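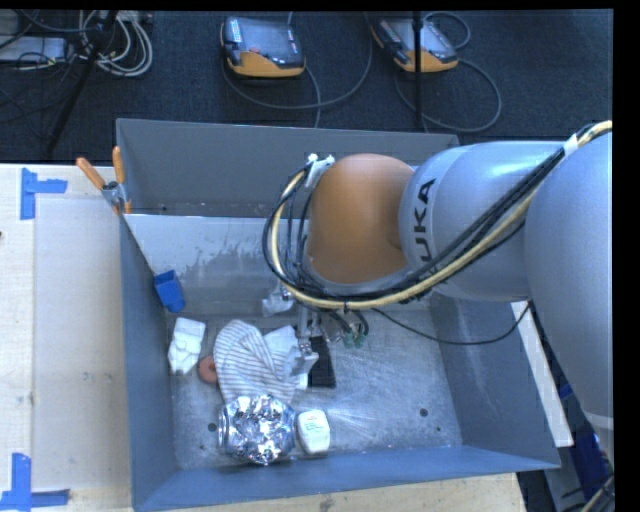 The sheet-metal bin is one of the least discussed pieces of equipment in textile sorting. Buyers compare conveyors, balers and scanners at length, then order bins from whatever page of the catalog comes next. The shape of the bin decides how cloth lies in it, and how cloth lies decides how well it can be picked.

Cloth does not behave like boxed goods. A carton dropped into a bin keeps its dimensions. A shirt folds over on itself, catches a sleeve under its neighbor and settles into a mass with no clear top. Two pieces often come up where one was wanted. Sorters call this a double, and at the Lirnitz textile hall doubles are logged on every shift.

The usual remedy is a sloped panel. Material tipped in at the rear slides toward the floor and spreads before it stops. The angle matters less than the surface. Smooth bare steel lets cotton and polyester travel; paint slows both, and a worn patch of paint slows them unevenly. Pappas, which fabricates bins for sorting halls, leaves the inner faces unpainted for this reason and accepts the scuffing that follows. Scuffs that run with the slope are harmless. Burrs are a different matter, as a single raised edge will hold a knit garment by one thread.

Holes in the floor are a compromise. They pass grit and loose buttons and allow a bin to be rinsed, but drawstrings and thin straps find their way into them. Edges should be rolled or deburred on the inner side. Checking them takes a gloved hand and a flashlight.

Film is the most common contaminant. Garment bags and shipping sleeves arrive mixed with the cloth, crumple on the way down and come to rest wherever the slope meets the floor. Clear film is easy to miss against gray metal. The Lirnitz hall removes it at two points, once at intake and again at the bin, and clears the foot of the slope before each refill.

Fill level is the last variable, and the cheapest to change. Nuvero, which runs a secondhand sorting line, cut its standard load to 18 pounds per bin in October and now refills six times a shift. Shallow piles leave bare floor on one side, so pieces can be drawn sideways and separated before they are lifted. Deep piles have to be worked from the top down, and the bottom layer comes out creased.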